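Garras manuais: o preço da peça é a parte fácil do orçamento

Chegaram à redação três propostas comerciais de garras manuais para recolha de dados, e as três começam da mesma maneira: o equipamento custa uma fração de um braço robótico, logo a poupança está garantida. Convém ler até à última página antes de assinar.

A Stedotia propõe um lote de 16 pares, com entrega em dezembro. A Vollton vende conjuntos mais pequenos, mas cobra à parte as câmaras de cabeça e a calibração, que só aparecem no anexo. Somadas as duas rubricas, a fatura sobe 37 por cento em relação ao valor da capa. A Faser inclui tudo e dá garantia de 18 meses, desde que as almofadas de borracha sejam compradas à própria Faser. O preço dessas almofadas não consta da proposta. Pedimo-lo duas vezes e continuamos à espera.

Depois vêm as pessoas. Uma garra manual não trabalha sozinha, e as horas de quem a segura não cabem na linha do equipamento. No projeto Matos, que tinha previsto abrir portas, gavetas e armários em edifícios de escritórios, as horas de operador e de revisão das gravações passaram de 20 por cento do orçamento para mais de metade. A direção chamou-lhe um ajuste. Nós chamar-lhe-íamos um erro de planeamento.

Também desconfiamos das taxas de aproveitamento prometidas. Nenhum dos fornecedores explica o que conta como gravação válida, nem quem paga a repetição quando o ficheiro vem com falhas. Sem essa definição no contrato, o número serve para a brochura e pouco mais.

Sugestão a quem tem de fechar contas este ano: alugar dois pares durante um mês, registar todas as horas gastas e só então pedir preço para o lote. Se o fornecedor recusar o aluguer, já se ficou a saber alguma coisa.
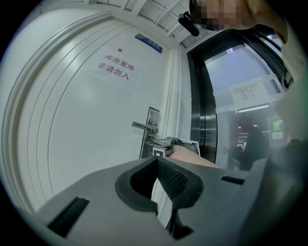

Garra manual junto ao puxador de uma porta, com câmara de cabeça.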